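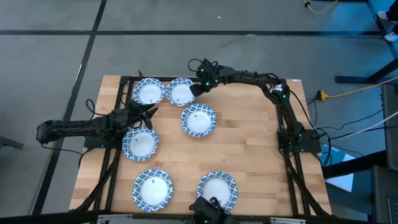
8 December would be the wrong way to write it according to the Munshi log template, so: 8th December. Plate stacking, day two of demonstrations.

Started with the left leader arm, which had developed play in the wrist again. Two screws on the horn had backed out. Tightened them, added thread locker, waited, re-zeroed. The follower then sat a few degrees off in the rest pose, so I re-zeroed that as well and saved the offsets under a new name. The old file stays until the end of the week. I have overwritten a good calibration with a bad one before and spent a whole September afternoon getting it back.

Task as agreed with Sollness: six plates laid out flat, both arms, stack them in the middle, release, return to rest. Target is 400 usable demonstrations for the first training run. We are well short of it.

The plates are the blue and white ones with the patterned rim. I argued for plain ones at the start and lost, and I now think I was wrong. The rim gives me something to aim at in the camera view. With the plain white test plates from the Ukby visit I kept misjudging where the edge was and closing the fingers on nothing. The slightly scalloped edge is a nuisance in one respect: if the fingers come in at a dip, the plate turns a little when they close. It does no harm on the first plate. By the fourth it can put the stack off center.

Grip method, written down so I stop changing it without noticing:

Come in level from the outside, one finger over the rim and one under. The lower finger has to get beneath the edge, and the plate lies nearly flat on the wood, so there is very little room. What works is to press lightly on the near rim with the upper finger until the far side lifts, then take the lifted side with the other arm. That makes every pick a two-arm job. It is slower than a single-arm pick but I drop fewer.

Do not slide the plate to the table edge to get under it. It is quick and it looks good, but it only works for plates that start near the edge. A policy trained on it will try to slide the center ones too. I removed 12 of yesterday's episodes for this reason. All of them were mine.

Layout. I have been putting the plates down in two loose groups, wider on the left, and the right arm has been doing more reaching than it should. Two plates with their rims nearly touching are the hard case. Pressing on one rim nudges the neighbor, and then the neighbor is not where I looked for it. I tried taking the outer one of the pair first, then the inner one. Taking the inner one first failed more often. I want both orders in the data anyway, with the successful attempts kept, so the model has seen it go either way. Wrote that in the task sheet under variations.

First session ran 40 episodes. Kept most of them. Rejected the ones with a hard drop, one where I lost track of which hand was which, and one where the recorder started after I had already moved. The last kind is easy to miss in review because the motion looks clean. The only sign is that the arms are not in the rest pose at the first step. I should write a check for it. A few lines would do: compare the first joint reading to rest, flag if it is off. I have been saying this since September.

Lunch late. Sestdale wrote to ask if we could send a sample of the data in their format. Their format wants gripper opening as a fraction and ours is stored in raw servo units. Converting is simple, but the two grippers do not close to the same value, so each needs its own limits. Measured both fully open and fully closed, three times each. The right one closes a bit further. Put the numbers in the config file with a comment, and sent nothing yet.

Second session was worse than the first. My hands were tired, and it shows in the data as small pauses before every grasp. I watched a few back at double speed and could see myself deciding. A pause in a demonstration is a real problem because the arm is still and the image does not change, so there is nothing to tell the model when to start again. On the first policy, the one for cups, it learned to hover over the handle and stay there. I would like not to repeat that. Rule from now on: if I hesitate for longer than a breath, I throw the episode out and reset.

Resetting takes longer than the demonstration. Unstack, spread, check that nothing is touching the rails, step back, home both arms. I tried having the arms do the reset by recording it as a second task, unstacking in reverse. Unstacking is harder. The top plate comes up and brings the next one with it for a moment, then lets go. Gave up after a few tries and went back to doing it by hand.

One change that helped was lowering the leader arms so that my elbows rest on the desk. The shake in the follower is much smaller. It also means I stop lifting the plates too high out of caution, so the release is lower and quieter. Releasing low is better for the plates and gives a more even stack. I will have to note in the log which episodes were made before and after the change, as the lift height differs enough to see in the plots.

Cable check at the end. The loop at the left wrist is fine through the normal range but gets tight if I roll the gripper all the way over. There is no reason to roll it that far for this task. Set a software limit short of it and tested with the motors on low torque.

Backed up both sessions to the Munshi drive and compared file counts. They match.

For tomorrow:
Write the rest pose check before recording anything.
Convert a small sample for Sestdale, left and right limits separate.
More starts with plates close to the right side.
Shorter sessions, with a proper break between.
Order spare wrist screws.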